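Ketari Trip Planner – User Guide
Section 4: Booking a river cabin and shore stays

This section covers adding a river sailing to an itinerary, choosing a cabin, and attaching hotel or apartment nights before and after the sailing. You need a saved traveler profile for each person on the booking. If you have not set one up, go back to Section 2.

4.1 Find a sailing

1. Open Itineraries and select the trip you want to work on.
2. Tap Add segment, then River sailing.
3. Choose a departure port. Ports are listed by river, then alphabetically.
4. Enter your earliest and latest departure dates. The planner searches the whole window, so a wide one takes longer to load.
5. Tap Search.

Results show the ship, the number of nights and the fare per person. Sailings marked Low Water may be moved to coaches for part of the route. Open the sailing notes before you go on.

Note: Ríos fares are quoted per cabin. All other operators are quoted per person. To see them the same way, turn on Show cabin totals in Settings.

4.2 Choose a cabin

1. Tap the sailing to open the deck plan.
2. Select a deck. Free cabins are green, held cabins are yellow, and sold cabins are gray.
3. Tap a green cabin to see its bed layout and window type.
4. Tap Hold. The cabin is kept for 2 hours.
5. Assign a traveler to each berth. Names must match the passports, including accents.

Caution: Letting a hold run out releases the cabin without a warning message. You can place a second hold on the same cabin only if no other customer has taken it.

Lower deck cabins on older ships have fixed windows that do not open. The deck plan shows these with a small F. Cabins next to the engine room are marked E – ask for a different one if a light sleeper is traveling.

4.3 Add nights on shore

Most sailings board in the afternoon, and a late flight can mean a missed departure. We suggest at least one night in the port city first.

1. From the sailing page, tap Shore nights.
2. Select Before, After or Both.
3. Set the number of nights and the distance from the dock, up to 2000 meters.
4. Under Type, choose Hotel, Guesthouse or Apartment. Apartments supplied through Evidach include a separate living room.
5. Tap a listing to open its photos and house rules.

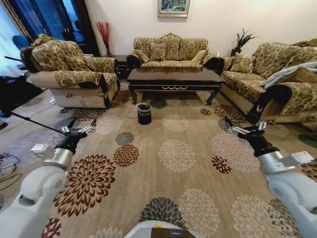 Figure 4-3. Living room with sofas, coffee table and patterned rug.

6. Tap Add to trip. The nights appear above or below the sailing in your itinerary.

Note: Apartment listings may ask for a refundable deposit of 100 dollars, paid directly to the host. It is not part of the trip total.

4.4 Transfers and luggage

1. Tap Transfers and pick the leg you need.
2. Enter your flight or train number.
3. Add the number of bags. Bicycles and wheelchairs are entered separately.
4. Confirm the pickup point on the map.

Caution: Tusterier drivers wait at the dock gate and do not come on board. Arrange help with heavy bags at the ship's front desk the evening before you leave.

Changes to transfers close at noon on the day before travel. For changes after that, call the number on your voucher.

Section revised 27/03/2025 by Yhon Cáceres. Payment and cancellation are covered in Section 5.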